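19 de enero de 2024
Cuaderno de taller – evaluación del kit Fandedance (pinza de mano de dos dedos + servicio de procesado Brastis)

Segunda tanda con el kit de préstamo. Mesa con mantel blanco, snacks envasados, caja rosa. Tarea: recoger paquetes de la mesa y meterlos en la caja. Nada raro, justo lo que pediría un cliente de Chacko.

Montaje rápido. 4 min desde la maleta hasta grabar, bien. El manual sigue siendo malo, la página de calibración está traducida a medias y el orden de los pasos 2 y 3 no cuadra con lo que pide el programa. Apuntado para la lista de quejas.

Tacto del gatillo: mejor que la unidad anterior. Recorrido corto, muelle algo duro. Al cabo de un rato se nota en el antebrazo.
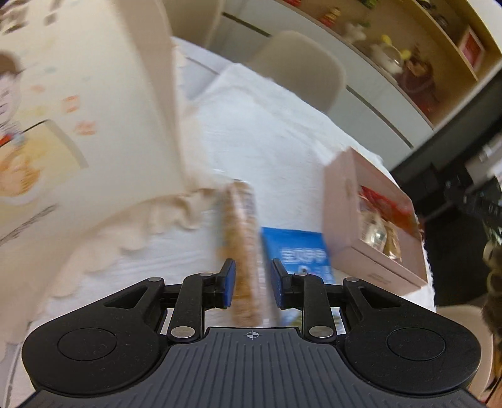
Lo que me preocupa es el peso delante. En los acercamientos rápidos la muñeca se va y hay que corregir antes de cerrar. Con envoltorios lisos y brillantes la corrección sale cara: si entras torcido, el paquete gira. Probar entrada más lenta y con la pinza más vertical.

Almohadillas azules: agarran bien el plástico, de momento sin desgaste que yo vea. Pedir precio del recambio suelto – en la oferta solo viene el juego completo con dedos, y no pienso pagar dedos nuevos cada vez que se pelen.

Números de la tanda, antes de que se me olviden:
– episodios grabados: 362
– rechazados por el filtro de Brastis: 61
– baterías usadas: 2

Los rechazados son casi todos por movimiento demasiado rápido. El filtro no explica nada, da un código y ya. Hay que abrir cada uno a mano para ver qué ha pasado. Preguntar si el umbral se puede tocar o si va incluido en la tarifa alta (me temo que sí). 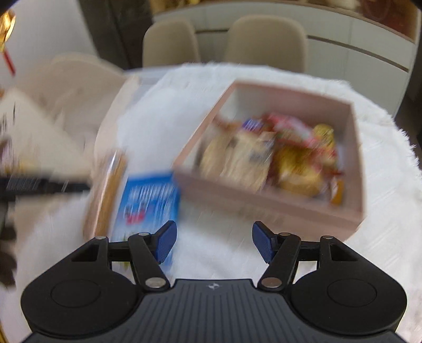 Pinza abierta sobre la mesa, con la caja rosa, el paquete azul y el cilíndrico. Mucho desenfoque fuera de la pinza.

Velocidad: con desplazamientos así los rótulos de los envases no se leen. Para agarre me da igual, para clasificar por producto no vale. Si Estance quiere clasificación hay que bajar el ritmo o pedir otra óptica, y eso ya es otro presupuesto. Avisarles antes de que firmen nada.

Exportación lenta pero sin fallos. Los nombres de carpeta salen con espacios, me rompe el script de siempre. Parcheado de mala manera, arreglarlo bien otro dia.

Pendiente:
– repetir con la caja girada hacia el otro lado
– probar guantes finos, el mango resbala
– comparar alquiler mensual con compra, la oferta caduca en febrero
– pedir factura proforma sin el modulo de formación, no lo necesitamos

Impresión por ahora: el hardware sí, el servicio según lo que contesten del filtro. Dejo la pinza cargando en el armario, la batería de repuesto está en el cajón de los cables.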